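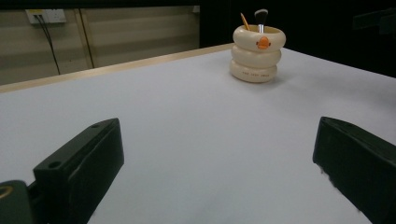 Keep Writing Letters, Even Bad Ones

26 Aug 2006

My aunt saved every letter she got between her wedding and the year her eyes gave out. When she moved in with my cousin we carried the boxes down from the closet and someone counted what was in them, for insurance purposes that made no sense to me then or now. There were 784 letters. Hardly any were interesting. People wrote to say the roof had been fixed, that the baby had a cough, that they would be on the Thursday bus if the road was open.

I have been reading through them this summer, a few each night, and I want to make a case for the dull personal letter. The love letters and the letters from soldiers have plenty of people to defend them. I mean the ordinary kind that a person sits down to write with nothing much to say.

The usual argument against letters is that they are slow and that e-mail does the same job for free. I use e-mail every day at work and I have no complaint about it. It is good for setting a meeting or sending a price. But I have been using it for 10 years and when I went looking last month for the first messages my brother sent me from Jinisau, they were gone. I had changed providers twice. The old computer went to a neighbor's son and he wiped it. My brother no longer has them either. So a whole year of his life, his first year away, exists only in what the two of us remember, and we already disagree about parts of it.

My aunt's letters sat in a closet and needed nothing. Some have water stains. In one box the mice had been at the corners. You can still read nearly all of them.

Some people will say most messages don't deserve to be kept, and that is fair. I would not want a box of my own work mail. The trouble is that you don't know which ones will matter until the person is dead or the town has changed. Nesrin Soylu wrote to my aunt for years about the price of things at the market in Brurkumard. It must have been tiresome to receive. Today it is the only record I know of what that market sold, who ran which stall, and when the fish seller gave up and went inland to live with his daughter. I looked in the library for something better and found a single paragraph in a guidebook.

There is also what writing by hand does to the writer. I do not want to make too much of this. I don't believe a pen makes anyone wiser. It does make you slower, and being slow has an effect on what you say. When I type I complain, because complaining comes fast. When I write by hand, my wrist gets tired before the complaint is finished and I move on to something else. My letters are kinder than my e-mails. I didn't plan it that way.

Selim Yaman, a friend who teaches seventh grade, disagrees with me on nearly all of this. He says his students write more words in a week than he wrote in a year at their age, and they write them to each other, willingly. He thinks people my age are mourning stationery. He may be right about the amount of writing. I asked him if any of his students had ever received a letter addressed to them by hand, and he put the question to his class in the spring. Two had. One of those was from a dentist.
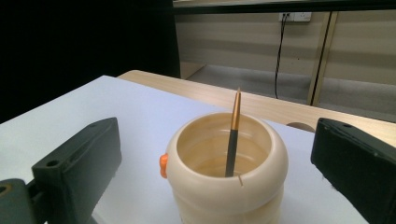
I think that is a loss, though a small one. A child who gets a letter learns that someone at a distance spent half an hour on them alone. You cannot copy a handwritten letter to a whole list of people. It does not arrive while you are doing three other things, or if it does, you can put it on the shelf and open it after supper.

The cost is real, and I should be honest about that too. Stamps went up again in January. A decent letter takes me an evening, counting the time I spend looking for the address. And people do not always answer. I wrote to Yolotzin Xolalpa, who I roomed with in college, every few months for 2 years before I heard anything back. When the answer came it was a page and a half about her new kitchen. I was glad to have it. I know where her stove is now, and that she hates the tile.

That brings me to what I think keeps most people from writing, which is the belief that a letter has to be good. They feel they owe the other person news, or at least a joke. They wait until there is something worth telling, and by then so much has piled up that the job looks too big and they send a card in December with only their name in it. My mother did this for thirty years. She was a funny woman and her cards say nothing at all.

The letters in my aunt's boxes were not good. Canan Coşkun wrote the same one every spring - the hens, the knee, the son who would not marry. I read six of them in a row and by the last one I was worried about the knee. In the seventh the son was engaged, and I got up and told my husband, who had no idea who I was talking about.

So I would lower the standard a great deal. One side of one sheet is enough. Say what you ate. Say what the weather did and what the neighbors are building. Put the date at the top, with the year, because people leave off the year and it drives me up the wall. Sign it so a stranger could tell who you were.

I owe one to Jaruwan Luangrath, who moved away in the spring and has written to me already. It will be mostly about tomatoes.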